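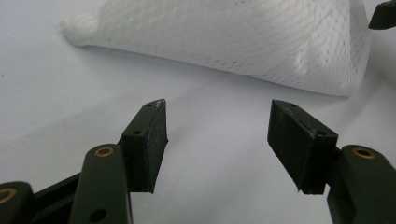
*Hand-held gripper, jaws open, with a white mesh bag ahead on the tabletop.*

**Cinisar puts its house rules for hand-held grippers out in the open**

October 30, 2021 – I've spent most of this fall arguing with people I like about fingertip pads, so it's a real pleasure to write this one. Cinisar is releasing its good-practice rules for hand-held gripper work, free for any shop or lab that wants them. We call the set Budard, and version 2 is up for download today!

The first version was a wall poster. It was fine for our own benches, but then the folks at Flusex and Jelínek started using it and sent back notes (a lot of notes, some of them pretty blunt). We spent September going through 1,168 logged sessions from the three companies, and the poster grew into 62 rules you can read over a cup of coffee.

Most of them are plain stuff. Clear the work surface before a session. Check both fingers through their full travel. Look at every pivot and every screw on the pads, and write down what you find even when it's nothing. If you're working with soft goods like mesh or netting, run a fingertip along the pad edges first – a rough spot that a cardboard box would never notice can snag a thread.

The part I fought hardest for is the section on wear. Everybody has a feeling about when a pad is "done," and those feelings don't match. Budard asks for a look at the top edge and inner corner of each pad before work starts, with a note in the log if the surface is scuffed or chipped. A scuffed pad can stay in service under the rules, but it has to be written up and checked again within 96 hours.

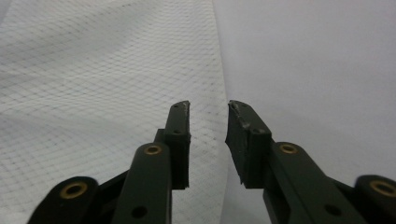 *Scuffing along the upper edges of both fingertip pads, next to white mesh fabric.*

We also rewrote the section on logs, which people told us they were skipping. Can't blame them, it used to run four pages. The new one is a single sheet with room for the tool, the material, the pad condition and your initials, and you can fill it out standing up.

Budard is a voluntary set of rules. It doesn't replace the safety laws where you work or the manual that came with your tool, and if they disagree, go with the stricter one. Flusex and Jelínek are both moving to version 2 on their own benches, and we'd love to hear from anybody else who gives it a try, gripes included. The rules and the log sheet are on the Cinisar website, and comments can go through the form on the same page.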